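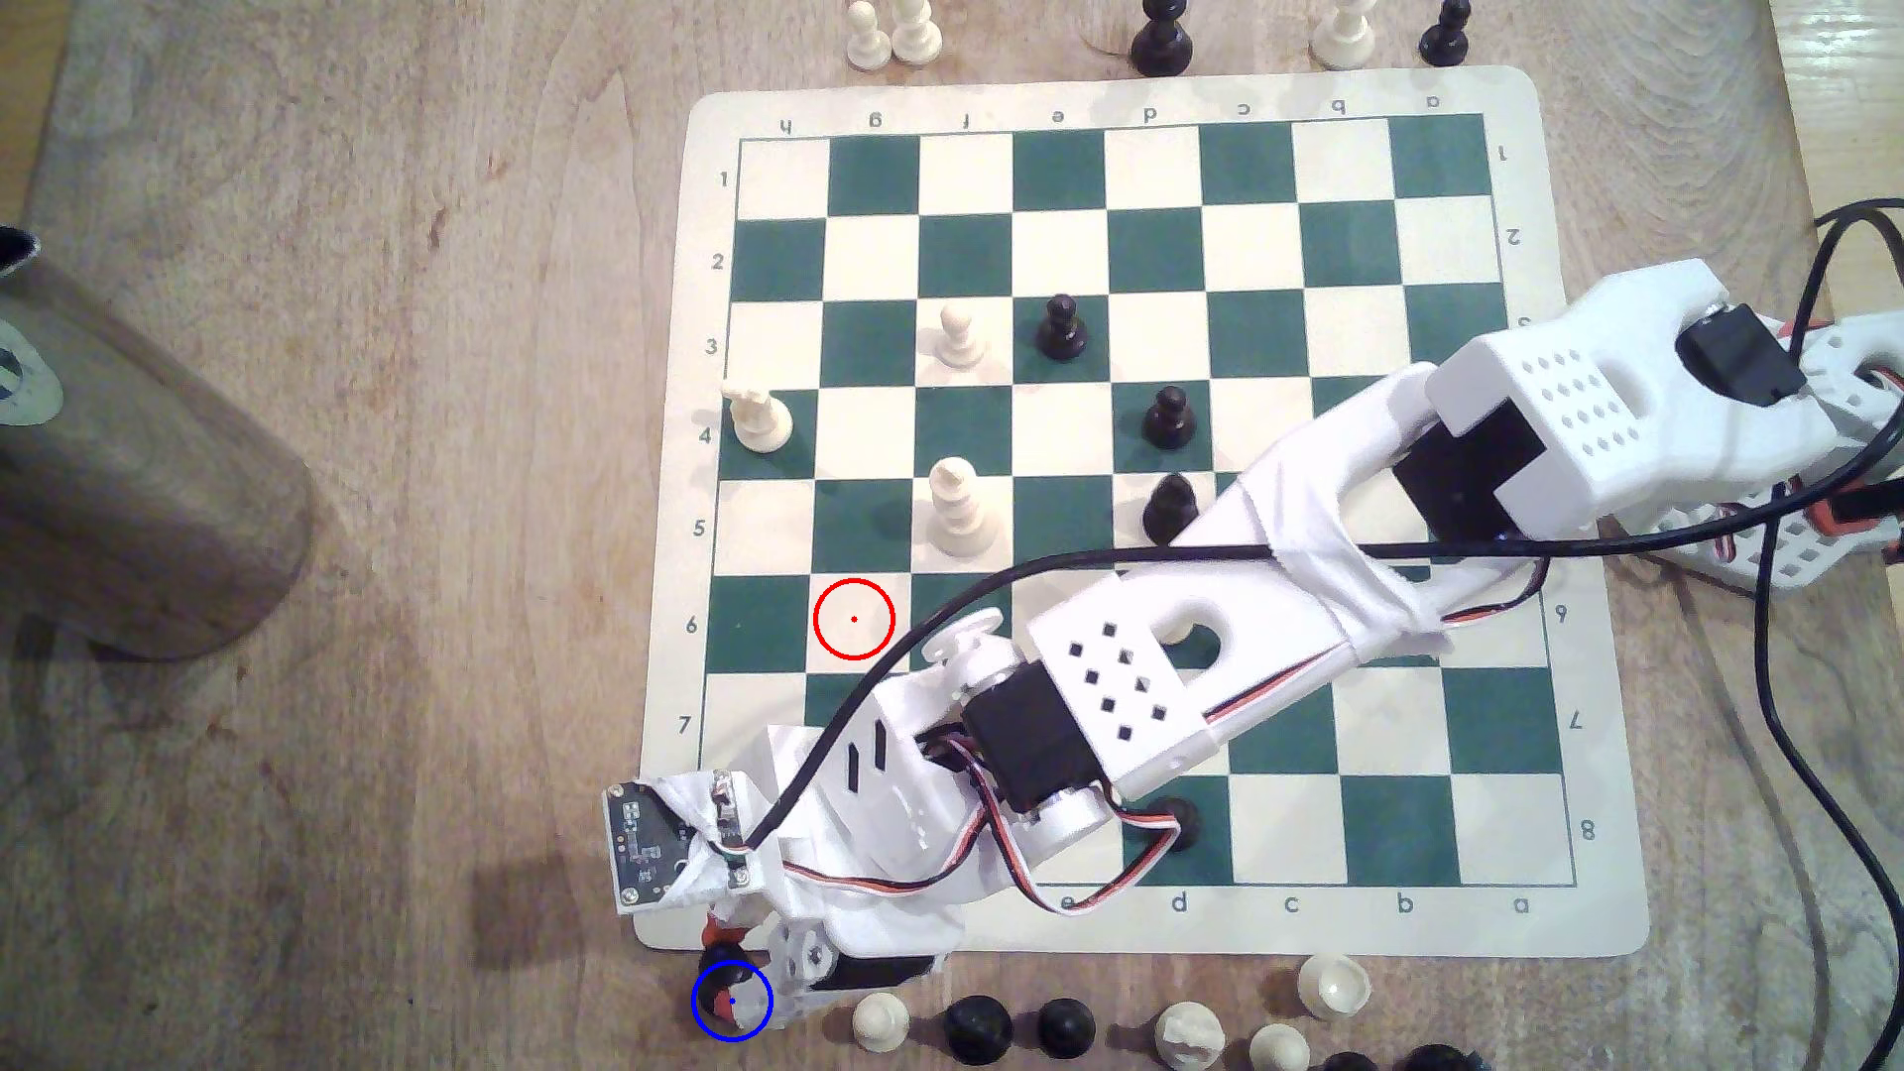

赤丸はg6のマス、青丸は指先。盤は緑×クリームのロール式です。

# Uvov 盤上ピック&プレース・セット

Cornardのクワク・アミサー(Kwaku Amissah)です。うちの小さな研究チームが毎日いじっているチェス盤用のアームセットを、ようやくほかの研究室にもお分けできるようになりました!組み立て済みの品ではなく、手法と部品とデータをまとめてお渡しする感じです。工作が好きな人にはたまらないと思います(私はたまらないです)。

## どういう手法なの?

ひとことで言うと「先に点、あとで手」です。カメラ画像からいきなり関節角を出すのをやめて、まず画像の上に目標点をひとつ出させます。それから今の指先の位置も同じ画像の上で推定して、二つの点の差を見ながらアームを動かすわけです。目標が赤、指先が青。重ね描きをオンにしておくと、モデルがどこへ行こうとしているのか横で見ていてもすぐ分かるので、デバッグがものすごく楽になりました。

最初はバーニス・ボンス(Bernice Bonsu)が「マスの名前をそのまま入力すればいいじゃない」と言っていて、私もそのつもりで作り始めたんです。ところがロール式の盤ってけっこう反るんですよね。座標を計算で出すと、端の列だけ微妙にずれる。画像の上の点で扱えば盤が少し曲がっていても気にしなくていいので、結局こっちに落ち着きました。

## 中身

- 3Dプリントのアーム本体(白、穴あき構造。ケーブルを結束バンドで留めるのに便利です)
- サーボ一式と配線
- 先端が赤い二本指グリッパー
- グリッパーに付ける小型センサー基板
- 点推定モデルの重みと学習コード
- デモ257本分のデータ

盤と駒は付きません。手持ちのもので大丈夫ですが、駒はあまり背の高くないほうが扱いやすいです。キングやビショップのように頭が細くて背の高い駒は、隣の駒をつかみに行くときに肘より先が当たりやすいので、慣れるまではポーン中心の配置をおすすめします。

## 把持の手順

指を開いたまま目的の駒の手前まで寄せて、そこでいったん止めます。この「いったん止める」が思いのほか効くんです。アームが揺れているうちに指先の点を取ると値がふらつくので、落ち着いてから点を取り直して、最後のひと寄せに入ります。
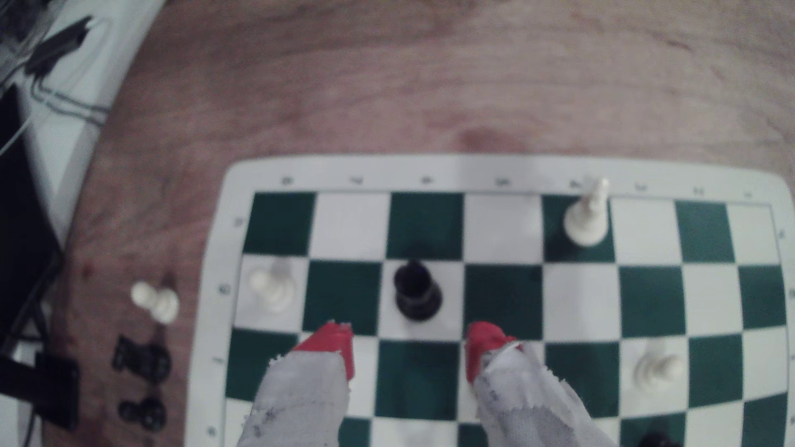
ひと寄せのときは、横方向のずれを先に直してから前に出るようにしています。両方いっぺんに直そうとすると、片方の指が駒の肩に触れて倒しがちなんですよね。しきい値は設定ファイルの `approach` のところにまとめてあるので、お手持ちの駒に合わせて遠慮なく変えてください。

取った駒は盤の外へ。置き場所は厳密に決めていません。テーブルの上が散らかっているほうがモデルには良い練習になるだろう、という私の意見が通りました(バーニスは今でも並べたがります)。

## うちでの結果

つい先日、学習に使っていない配置で17回試しました。

| 結果 | 回数 |
|---|---|
| つかんで目的のマスに置けた | 14 |
| 失敗 | 3 |

失敗のうち二つは隣の駒に触れて倒したもの、残りの一つは白い駒を明るいマスの上で見失ったものです。白×白っぽいマスはやっぱり苦手で、影が薄いと点が隣のマスへ逃げます。斜めから照明を当てるとだいぶ良くなる印象ですけど、ここはまだきちんと測っていません。

あと、回数が少ないので、この表だけで他の手法と比べるのはご勘弁を。もっと長い評価をRurkemsteadの作業場で進めている最中です。

## 設置のコツ

- アームの台は盤の横、テーブルにしっかり固定してください。
- ケーブルは前腕に沿わせて、手首のところに少し余裕を。張りすぎると手首を回したときに引っ張られます。
- 盤の向きは自由です。座標の印字は読んでいないので、h列が左に来ても動作は同じです。
- 指の巻き材は消耗品と思ってください。擦り切れてきたら巻き直しで十分です。

## ご注文・ご相談

取り扱いはFeketeの部品窓口です。部品だけ欲しい、データだけ試したい、というご相談も歓迎です。配線図は注文前でもお送りできますので、「Uvovの配線図希望」と書いて連絡してください。白い駒の見失い対策を思いついた方からのメールは、特に喜んで読みます!

最終更新:2022年12月14日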